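Subject: Re: [hillomell-allot] water restrictions and the shared tap, again

Sorry all, typing this in the car park before pickup so excuse the state of it. Quoting the earlier post because half the list seems to have missed it when the list server fell over in February.

> Hi everyone,
>
> Can we please have a straight answer on watering? The sheet on the
> gate says hand-held hoses before 10, the email said cans only, and
> the bloke at the council desk told me drip is fine any time. I've
> got tomatoes splitting and beans that look like string. I'm on the
> far side near the creek so by the time the pressure gets to me
> there's a dribble. Also is the second tap ever getting fixed? It's
> been wrapped in a bread bag since Christmas.
>
> Plot 17

OK. In order.

Watering. The gate sheet is the right one. Hand-held hose with a trigger nozzle, before 10 in the morning, or cans whenever you like. The email was from last summer and got re-sent by mistake, that was me, sorry. Drip is allowed any time IF it's on a timer and the line is under mulch. I rang to check and got the same answer from two different people so I'm calling it settled. No sprinklers. No, not even the little brass one.

Pressure on the creek side. Yep, it's bad, and it's worse when three hoses are going at the top. The pipe down there is the old narrow stuff and it does a dogleg under the Edar Street fence. I dug a bit of it up last weekend near the compost bays and it's scaled up something awful, could barely get a pencil in. Replacing the whole run is a proper job and needs someone with a ticket. What we can do in the meantime is not all turn up at 7. Creek side go early, top side go after 8. Would take care of most of it I reckon.

Second tap. Bread bag is gone! The washer was fine, it was the seat that was chewed. Reseated it and it's holding, though you have to be gentle. Don't reef on it. If it drips, quarter turn and leave it alone.

Tomatoes splitting. It's the on-off watering more than anything. Bone dry for days then a big drink and the skins can't keep up. Little and often, or a deep soak every 2 days, and get some straw down. Mine went the same way in January till I mulched. Pick the split ones that arvo and make sauce, they go mouldy quick on the vine. If you pick at first blush and finish them on a windowsill you lose a bit of flavour but you keep the crop, and the rats don't get them.
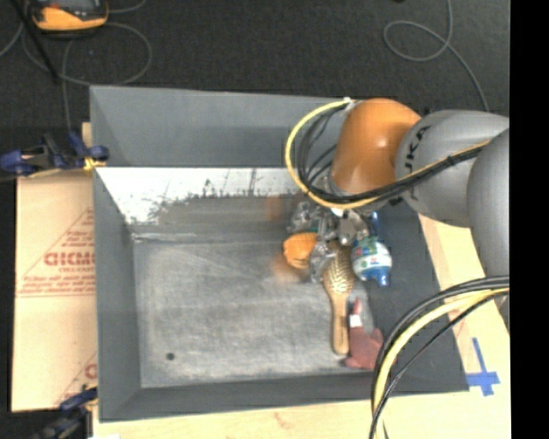
Beans, now. String beans that look like string are just old, pick them smaller. If the leaves have gone bronze and dusty underneath that's mite, and it loves this weather. Hose the undersides (before 10!!) a few mornings running. Soap spray if that doesnt work. Badly gone plants I'd pull and bag, don't compost them, ours never gets hot enough.

While I'm here, other bits people have asked me at the gate:

- Straw. Padilla Produce out on the highway has pea straw again, and they'll hold bales if you ring first. Lucerne is dearer and full of seed at the moment, had it coming up all through my carrots. Don't get the sugarcane mulch in the plastic, it was wet through and stank.
- Manure. There's a heap by the bottom gate. It's horse and it's FRESH. Stack it and cover it till winter. Someone put it straight round their lettuces and well. No lettuces.
- Timers. A couple of you asked what I use. Zotport, the plain one with the dial. The fancy one ate batteries. Take it off before the first frost or it'll crack, ask me how I know. Keep the filter washer in, our water has grit in it and it'll jam the valve open otherwise.
- Barrow. The green barrow has a new tube. Please stop leaving it out full of weeds, the tray is rusting.
- Netting. If you can poke your finger through it, it's the wrong netting. We had a blue-tongue stuck in the old stuff again, got him out fine but he was pretty cross about it. The white fine weave is what you want and it keeps the cabbage moths off too. Peg it down all the way round, not just at the corners.

Autumn planting. I know it's still stinking hot but it's March and the days are shortening, so get your brassica seed in trays now, in shade. Broccoli, kale, caulis if you're an optimist. Garlic can wait. Broad beans can wait. Don't put carrots in until you can keep the top of the bed damp for 10 days straight, which right now you can't, unless you do the board trick (water well, sow, lay a plank over the row, lift it the minute you see green). Works a treat but you have to look every day. I forgot once and had a row of little white noodles.

Peas, same as broad beans, hang on a bit. I put mine in too early last year and the mildew had them before they flowered.

Also 17, re your rhubarb, since you mentioned it at the tap the other day. It's not dead. It sulks in heat. Cut the floppy stalks off at the base, bucket of water, bit of shade cloth on the western side, and it'll be back when the nights cool down. Dont feed it while it's sulking. If the crown goes soft and smelly then ok, that's rot, dig it out and start somewhere else.

Creek side path is slippery where the overflow comes out, by the way, the moss is back. Going to throw some gravel down. If anyone has leftover gravel, blue metal, broken terracotta, whatever, leave it in a bucket by the shed and I'll use it up. Not glass.

I need to know who still wants in on the bulk seed garlic. Last call, replies to me and NOT to the whole list please. Minimum order is 3 kilos all up so we're nearly there already. Purple hardneck mostly, and a bit of the big mild one for whoever it was that can't stand the strong stuff. You pay when it lands.

Last thing, the gate. Pull it until it clicks. It was swinging open twice this week when I got there in the morning and there were wallaby droppings in the silverbeet.

Bell's gone, have to run. Will put a fresh copy of the watering sheet up tomorrow in a plastic sleeve so the ink stays put this time.

Plot 2, Hillomell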